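The Shirt Problem

Ask Ruth Inga what the hardest object in her lab is and she won't point at anything with a motor in it. She'll hold up a T-shirt.

Inga leads the software team at Saron, where two robot arms spend their working days learning to fold laundry. A coffee mug has one shape. You can find its edges, guess its far side and plan a grasp before the arm moves an inch. A shirt has as many shapes as there are ways to drop it, and every time a gripper touches it, the shape changes again. For anyone who loves a good planning problem, it's wonderful stuff!

The team's answer is a program called Casel, and the first thing to know about it is that it doesn't try to model the whole shirt. Earlier versions did. They laid a mesh over the cloth, simulated every fold, and took 19 seconds to decide where to pinch. Casel looks for landmarks instead: a corner, a sleeve, the line of stitching where the sleeve meets the body. Once it has a few of those, it makes a guess about which way the shirt is facing and picks a move. 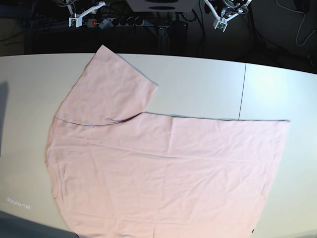 A pink T-shirt on the worktable, one sleeve pointing toward the far edge, with both grippers clear of the cloth.

Sleeves are the interesting part. A sleeve sticking out from the body gives the software a pointed corner, a straight side and a notch, all close together, and that can be enough to settle an argument the rest of the shirt leaves open. Wrinkles work the other way. A soft crease across the chest can look a lot like a hem, particularly in pale fabric, and Casel's early builds would happily go after one and come up with a handful of belly.

So the team taught it to doubt. Every landmark now carries a score, and when the two best guesses land close together, the planner won't commit to a fold. It chooses a small tug meant to tell the guesses apart, then looks again. Watching this on the log viewer is a real treat. Two colored outlines sit on top of each other, the cloth shifts, and one of them fades out.

The log viewer, by the way, has its own name (Karam) and its own fans. It lets an engineer scrub back through a run and see what the planner believed at each step, including the moves it turned down. Inga built the first version over a weekend and says it has saved more time than any change to the planner itself. Her team went through 300 runs with it in March, tagging each spot where the guess and the cloth parted ways, and most of the trouble came down to 4 kinds of mistake. Inside-out shirts are still on that list. Hoodies haven't been tried yet, though Inga has one picked out.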